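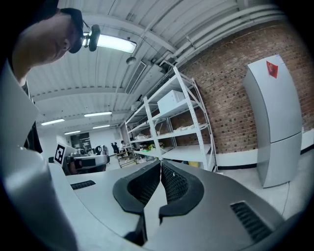 Ticket 242, workshop ventilation, still open. Hòa Đỗ from Akbulut says the stuffiness at the benches was cured in November by cleaning the ducts. I doubt it. There is one rectangular grille near the middle of the ceiling, and the lights run a long way past it toward the far wall. One clean grille for that whole length - really?

Update, 2 pm: Akbulut now blames the filter and quotes 155 for a new one. Asked for airflow readings before and after. None sent.

Status: not approved. Readings first.
Mỹ Trịnh, Tesine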